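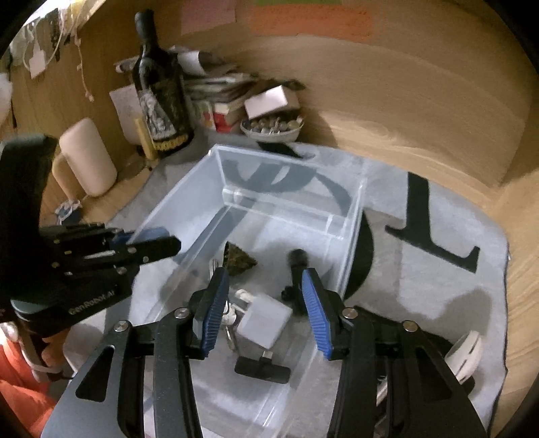

4. Recording your first demonstrations

By now you should have both hand grippers charged, paired and calibrated (sections 2 and 3), and you are probably itching to get going. Good! This is the part most people enjoy. You pick things up and put them down with your own hands, the grippers remember how you did it, and later on the robot learns from what you showed it. We will start with the sorting task, which means taking small household things out of a clear plastic storage box and laying them on the mat. It sounds easy, and for you it is, but a box full of odds and ends is a proper test for a robot.

Please read the whole section once before you begin. It takes a few minutes and it will save you from recording a long session that you then have to throw away, as Xolani Rampersad did the first time he tried the draft of this guide.

4.1 Getting the table ready

1. Lay the fabric mat flat on the table and smooth out any creases. A mat with printing on it is perfectly all right, so long as you keep the same one for the whole session.

2. Put the clear box on the mat, open side up, where both of your hands can reach it comfortably without leaning.

3. Drop in a handful of small objects. Choose a good mixture: something crumpled such as a packet, something square and hard such as a power adapter, something that will stand upright, and at least one cable. Don't arrange them nicely. Let them lie as they fall.

4. Leave the rest of the room as it is. Books, bottles, bowls and notes on the wall can all stay at the back of the table. A robot that has only ever seen a bare table gets rather confused in a real home, so a bit of ordinary clutter does it good.

Note: Anything you would not want other people to read (letters, bank cards, a password on a sticky note) should be turned over or put in a drawer before you start.

Caution: Never put glass, blades, loose batteries or anything hot in the box. The finger pads grip harder than you might expect.

4.2 Holding the grippers

5. Take one gripper in each hand, with the fingers pointing away from you. Your grip should be light, much as you would hold a pair of kitchen tongs. If your knuckles are going white, you are holding on too tightly and your wrists will tell you so by teatime.

6. Open and close each gripper fully a couple of times. The movement should feel smooth from end to end, and the two blue pads should meet evenly. If one side drags or clicks, stop and go back to section 3.

7. Check that your sleeves, straps and cables are not going to catch in the finger linkages when you reach forward.

Caution: Keep your free fingers away from the moving arms and the slots cut into them. It is a small pinch, but a memorable one.

4.3 Recording a demonstration

8. Press the record button in the Tenlow app, or ask somebody else to press it for you, and wait for the tone. Hold both grippers still above the mat until you hear it.

9. Bring one gripper down over the box with its fingers open. Pause for a moment before you touch anything - this little pause helps the robot learn where a grasp begins.

10. Close the fingers on one object, lift it straight up until it is well clear of the box wall, and carry it over to the mat. Set it down gently and open the fingers fully before you move away.

11. Use the second gripper when it would really help, for instance to steady the side of the box or to free a cable that has got itself tangled. When you don't need it, keep it close by and quiet.

12. Carry on until the box is empty, then bring both grippers back above the mat and stop the recording.

Note: If you drop something, please don't stop. Pick it up again and carry on. Zinhle Modise, who put together most of our practice tasks, is very fond of recordings with a fumble in them, because the robot will fumble too and needs to see how one recovers.

Note: Do start again if you bumped the table hard, or if you reached in with a bare hand. Mark that recording as "discard" in the list.

4.4 Mixing things up

13. After each recording, put the objects back in a different order. Turn the box a little, or slide it a short way along the mat.

14. Swap at least 2 objects for new ones every time you take a break.

15. Take a break after 32 recordings, even if you feel fresh. People become quicker and sloppier without noticing, and the tired recordings are always the ones that cause trouble during training.

4.5 Checking before you upload

16. Play back the first and the last recording of the session. In both, you should be able to see the finger pads and whatever they are reaching for. If your own arm hides the box for long stretches, try standing a little further to one side.

17. Give the session a plain name that will still mean something to you in July, then choose Upload. Leave the grippers switched on until the app says it has finished.

If the upload stops with error 1228, the clock on one gripper has drifted from the other. Pair them again as described in section 2 and then choose Retry. Your recordings are quite safe in the meantime.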